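Konddale Community Wind Band
Minutes of the April general meeting
Held Tuesday in the rehearsal room, starting at 7 p.m.

The chair opened the meeting with a welcome to everyone, and a specially warm one to the new clarinets, who had come straight from work and were told to help themselves to whatever was left of the lemon cake. Minutes of the last meeting were read through and accepted, with one correction: the piece dropped from the winter program was the second march and not the first, which the trombones were anxious to have on record.

1. The recording
There was a long and mostly happy conversation about the album. All 10 tracks are now recorded, and the rough mixes from Vorker Studio have been passed around by email. The general feeling was that the slow waltz sounds lovely, better than any of us remembered playing it, and that the overture is a little heavy on bass drum. The percussion section took this in good spirit. Vorker will do one more round of changes at no charge, so please send your notes to the secretary by the end of the month, and please do listen all the way through before you write.

The working title is still "Trarnwood Evenings." A few members would like the band's name in the title somewhere. It was agreed to leave this until we see the cover sketches.

2. Money
The recording fund stands at $3,113 after the bake sale and the spring raffle. Pressing the CDs will use up most of it, and there was some back and forth over whether we need CDs at all. Several members said their families don't own a player any longer, and several others said theirs own nothing else. A show of hands favored a small pressing along with downloads. Price for the CD to be $10, with members getting up to 5 copies at cost.

3. Release concert
The Vanhove Hall has offered us a Saturday afternoon or a Sunday evening in June. Sunday evening was preferred, though the horns have a clash and will let the secretary know. We will play about half the album and finish with the medley, and the youth band from Trarnwood will be asked to open for us. The hall wants the chairs stacked again afterward, and last year it fell to the flutes, so other sections are kindly asked to stay behind.
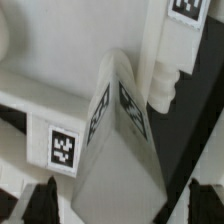 White block and bracket with square printed markers.

4. Music library
Two second cornet parts and a full score are still missing from the summer folder. Please look in your cases, your cars and under your piano lids.

5. Any other business
The coffee urn is leaking again and a replacement was approved. Thanks were given to the saxophones for the cake.

The meeting closed at 8:45, and we did manage a run through the waltz before going home. Next meeting to be held in May, same room, same time.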